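Hinbridge Workshop Users' Meeting
Minutes, Monday, 5:30 p.m., back workroom

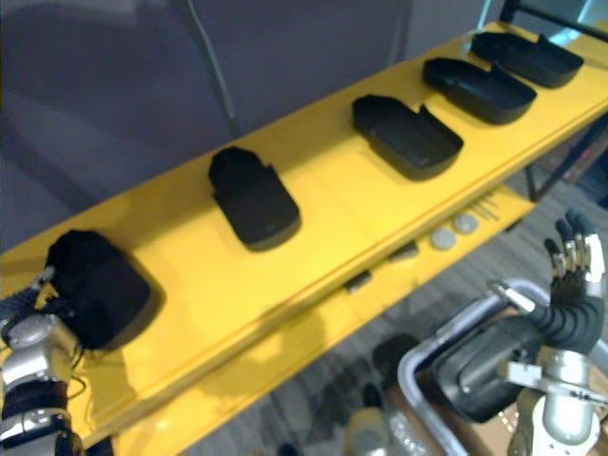 Present
Rahel Imhof (chair), Stamatia Karamanlidis, Miłosz Żak, Zofia Żak (minutes). Celina Ostrowski sent apologies and a written note on the order.

1. Last minutes
Agreed with one change. Under item 4, "Wysocka shelves" should read "Wysocka benches." Zofia will fix the copy on file.

2. Yellow shelf
Rahel went over how the yellow shelf is to be used from now on. The top level is for the black trays, in one row along the length, with a gap between each. The lower tier is for small parts that belong to the job in hand. Nothing else goes on either level.

Miłosz asked if trays could be stacked when the bench is busy. Rahel said no. Stamatia said the stacking in May was how two jobs got mixed and she would not want to go through that sorting again. Agreed: no stacking.

There was some talk about which way the trays should face. Stamatia wants all the notches pointing to the back. Miłosz does not think it matters. Left to whoever sets up.

3. Small parts on the lower tier
At present the white discs, the dark rectangular pieces and the grey rods all lie loose on the tier. Zofia said the rods roll if the shelf is knocked. Miłosz suggested a strip of felt along the edge. Stamatia would prefer shallow dishes, as felt collects dust and has to be replaced.

Agreed to try dishes for the rods only and look at it again next meeting. Stamatia has some at home and will bring them in.

The discs should be kept in pairs. Single discs go back in the drawer at the end of the day.

4. Labels
Tray labels are still not done. Miłosz printed a set but the glue did not hold on the black plastic of the spare tray he tried at home. Rahel asked him to get a sample sheet from Drultix before we spend anything. Labels to go on the underside so they don't get rubbed off.

5. Order
Celina's note was read out. Tastance will supply the discs in bags of 200. We have used one bag since June. She proposes buying 3 more and holding one back for the evening group. Agreed. Delivery takes 14 days, and Celina will ask them to use the side entrance this time.

Rahel asked that the packing slip be left in the folder and not on the bench.

6. Closing up
The last person out clears the lower tier, wipes down both levels of the shelf and turns off the bench lights. Twice last month the lights were left on overnight. Zofia will put a note by the switch.

7. Any other business
The stool with the bad leg has been taken out of the room. Miłosz will see if it can be repaired.

Stamatia asked for the window key. Rahel has it and will hang it back on the hook.

Actions
Zofia: correct last minutes; note by the light switch
Stamatia: dishes for the rods
Miłosz: label sample from Drultix; stool
Celina: place the Tastance order
Rahel: window key

Meeting closed at 6:20 p.m. Next meeting same time, same room, Celina to chair.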